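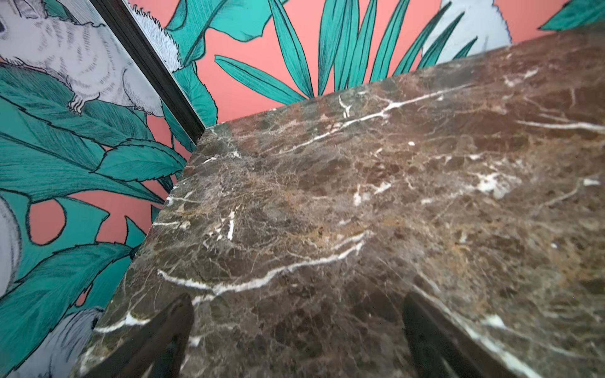 Brown marble with white veins, and a bit of the wallpaper behind it.

I played my first full season in the women's rec hockey league this winter, and it ended in March with a loss to Plonby in the semifinal. The score was 4-1. We were tied after two periods and then took three penalties in a row, one of them mine.

We finished third in the regular season. Kavitha Naidu led us in goals again and Nele Martens played every minute in net, including the night she had the flu. I had two assists, both on shots that hit somebody else on the way in.

I turned 30 in the fall and had not skated since middle school, so most of the year was spent learning to stop on my left side. I can do it now if I have time to think about it. Backward crossovers are still bad.

League fees were $255, plus new skates — my old ones had a cracked blade holder. The late games were the hard part. A 10:15 start at the Van Loon rink means getting home after midnight with wet gear to hang up.

Registration for the summer session opens next month. It's shorter, with smaller rosters, and Kavitha wants to move me to defense. I said I'd try it for a few games. Nele is taking the summer off to rest her knee, so we need a goalie.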